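Home | Stage | Music | Archive | Subscribe

The Golestani cycle runs to 599 verses in two parts. A full staging takes over 103 hours, so most troupes give single episodes.

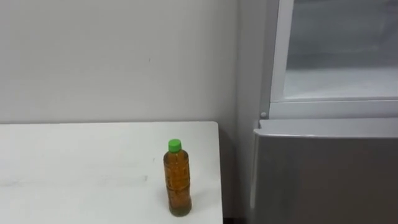
A bottle with a green cap, on a white table.

Verse 107 opens the Flunitau episode, the one most often staged alone. The drum pattern slows there - the singer holds each line until the dancer's hand gesture is complete.

Related
Reading the Ginden masks
Goltisura: drum notation
Stage lamps and their oils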